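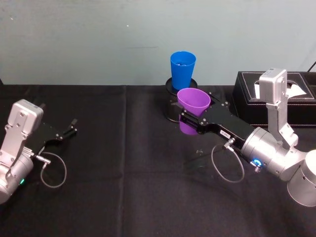

How long does it take a school club to get two robot arms to work at one table without bumping into each other? For us it was most of a winter, meeting twice a week after the last bell, and the bumping is still not entirely a thing of the past.

2026-03-07

I've been promising a proper post about the robotics club for ages now, and since three different parents stopped me in the parking lot to ask what on earth their kids are doing in the old language lab until suppertime, I figured I'd better sit down with a pot of tea and write it out.

The short version is cups. Plastic cups, the kind you'd take on a picnic. The task for the Heneditz student challenge in April is a cup-handling one, and if you're thinking that sounds easy (I did! I said so out loud, in front of the students, and they have not let me forget it), please come by and have a go. The arms have to pick cups up, set them on a stand, take them off again, and pass them from one side to the other, and they have to do it with no human hand reaching in to help.

We have a purple cup and a blue cup out on the table at the moment, with a round black stand for them to go on. The cups taper, narrower at the bottom, and that taper caused us more grief than all the programming put together. Squeeze too high and the cup tips. Squeeze too low and the fingers catch the edge of the stand on the way in. Wilmer Montoya, who is a junior and the most patient person I have ever taught, spent an entire afternoon moving the grip point up and down by tiny amounts and writing each one in a spiral notebook, and then he went home and his dog ate two of the pages. I wish I were making that up. He redid them from memory and they were close enough.

The black tablecloth was Anum Shaikh's idea. We'd been working on the bare tabletop, a pale shiny thing, and the program that finds the cups kept getting confused by the glare from the ceiling lights. Anum brought the cloth from home, left over from her sister's engagement party, and the number of missed cups dropped the very same day. I keep meaning to iron it. Every meeting I look at that fold running down the cloth and think, tonight I'll take it home, and every meeting I forget.

Now, about keeping score, because I know some of you like that part. The students log every attempt in a program they wrote themselves and named Tonel, for reasons that were explained to me at length and that I still don't follow. Tonel says we're at 3,383 attempts as of this week. Our best run without a drop is 40. The run after that one ended on the first cup, naturally, and there was a groan you could have heard in the gym.

What I love most is how they argue. They used to come and find me when something went wrong, and I'd have to pretend to know. These days I'll be over by the window grading papers and hear a whole debate going on about whether the left arm should wait with its fingers open or closed while the right one is busy. (Open won. It saves a moment on the handoff, and Anum says it looks more polite.) I haven't been needed for a ruling in weeks, and I'm a little bit sad about it, to tell you the truth.

Still to do before April: the handoff itself is slow, the blue cup gives us more trouble than the purple one and we haven't worked out why, and we need to raise another $366 for the bus and the entry fee. There'll be a bake sale table outside the front office. Wilmer's grandmother is making her coconut bars again, so get there early, and if you have a cooler we could borrow for the trip, please leave me a comment or catch me at pickup.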